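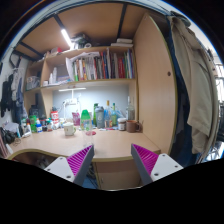
PRARNVILLE — After two years of signs, warnings and one laminated cartoon of a weeping dictionary, the Prarnville Public Library will let people drink at its desks.

The change takes effect in March and runs for a trial period of 30 days. Anything with a lid that closes is allowed. Anything with a lid that merely rests there, a group that includes most paper coffee cups and the soup thermos favored by the genealogy crowd, has to stay in the lobby.

"We were already allowing it, in the sense that we were losing," said Parveen Mondal, who runs the branch. "People were drinking in the restrooms. They were drinking inside their coats. I found a man behind large print having what I can only call a picnic."

The old rule dates from an incident involving a quart of iced tea and the county plat maps. The maps survived. The carpet was replaced, and the new carpet has a pattern that Mondal said was chosen for its "forgiving nature," which suggests that someone on staff saw this day coming.

Writing the replacement rule took longer than expected. An early draft ran to 14 pages and tried to define "beverage." Staff spent most of an afternoon on smoothies, which one side held to be a drink and the other considered lunch. The final version fits on a bookmark and is silent on the matter.
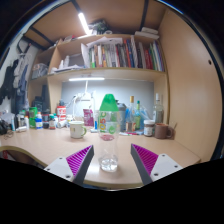 Closed cap, clear sides: a plastic drink bottle on a desk.

Reaction among regulars has been mixed, or as mixed as it gets in a room where everyone is supposed to be whispering. Emlyn Eynon, a retired surveyor who reads the newspapers from front to back each morning and disagrees with them audibly, said he had no objection to water. He did object to the sound of it.

"There's a crinkle," Eynon said. "With the thin bottles. They pick it up, it crinkles. They put it down, it crinkles. I have written to the library about the crinkle."

The library confirmed that it has received the letter, along with a second letter asking about the first.

Students have been more welcoming. The upstairs desks fill up by 4 p.m. during exam weeks, and under the old rule anyone who went down to the lobby for a drink could expect to come back and find a stranger in the chair. Afroza Wijesinghe, a nursing student, said she had gotten through most of anatomy slightly dehydrated.

"I know exactly what it was doing to me," she said. "It was on the test."

Not everything will be loosened up. The computers remain off limits, as does the local history room, where the plat maps now live in a cabinet with a lock on it. Food is still banned throughout the building. Staff say gum is a gray area they would prefer not to be asked about.

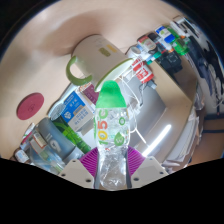
Spills are supposed to be reported at the front desk, and the library has promised that nobody will be in trouble. It has bought two spill kits, each with a roll of towels, a small yellow sign and a sheet of instructions advising the reader to wipe up the liquid. Obaidul Dewan, who works the evening shift upstairs, has been through the training, a session he described as brief.

Dewan said his main worry was the bottles left behind. The lost and found already holds umbrellas, single gloves and a trombone mouthpiece, and he did not look forward to making room. Bottles that turn up at closing will be kept overnight and recycled the next day. Reusable ones get a week.

Neighboring Madham, whose library has allowed drinks for years, offered some advice when asked. Edit Győri, the branch manager there, said the first week brings out the bold, including people carrying open mugs from home. It settles down after that. She recommended coasters, then took it back, explaining that Madham's had all been stolen.

Prarnville will tally spills through the trial and decide afterward whether to keep the rule. Mondal would not say how many would be too many. Asked whether a single spill on the wrong book could end the whole thing, she said it would depend a good deal on the book, and then named one, off the record.

Readers have been calling the front desk about the new rule all week. The most common inquiry is printed here at the library's request.

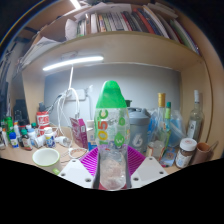
Can I bring coffee to a desk?

If the cup has a lid that screws or snaps shut, it's fine anywhere drinks are allowed. Coffee in a paper cup with a press-on lid stays in the lobby, where there are benches and a trash can.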